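Rutlow Workroom Refit: Progress Report to the Trindmont Fund
Period ending 13th June
Prepared by Miroslava Ostapchuk

1. Work completed

The new work tables are in place and the room has been in daily use since the second week of the period. The tops are gray and match the ones we already had, so the two runs can be pushed together when a larger surface is needed. Cable clips have been fitted under the back edges of the tables nearest the door. The tables by the far wall still have to be done.

Sorting of the small parts store is further along than planned. At the last count 1,214 items had been checked, labeled and put back on the shelves. Tubing is now kept by length and color, with the long pieces upright in a rack. Strips and offcuts longer than a hand are kept for reuse, and the rest go in the scrap bin.

Yevdokiia Skoryk has written a one-page guide to the shelf labels. It is taped inside the cupboard door, and a copy is attached to this report.

2. Spending

The grant for this stage was 3,000. The tables and delivery from Juvholm came in under the quote, and the difference went toward shelf brackets. One invoice, for the second set of clips, has not arrived. We will send it with the December statement if it is not settled before then.

3. Use of the room

There were 21 booked sessions in the period, most of them in the afternoon. Users asked for more free table space next to the keyboards and for a place to leave unfinished work overnight. We have set aside the bottom two shelves for the second request. The first will need a change to the layout.

4. Delays

The Hirose shelving order was short by one upright. A replacement has been requested and we are waiting for a delivery date. Until it comes, the end bay stays empty and its contents are in boxes in the corridor store.

5. Next period

Finish the cable clips. Put up the end bay. Try the tables in an L shape for two weeks and ask users which layout they prefer. Complete the parts list and send it to Trindmont.
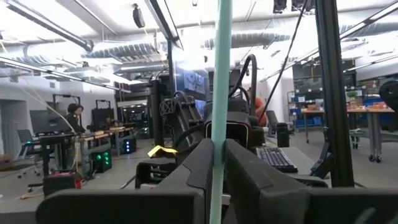 Rutlow workroom, with a pale teal tube in front and a gray tabletop and keyboard at right.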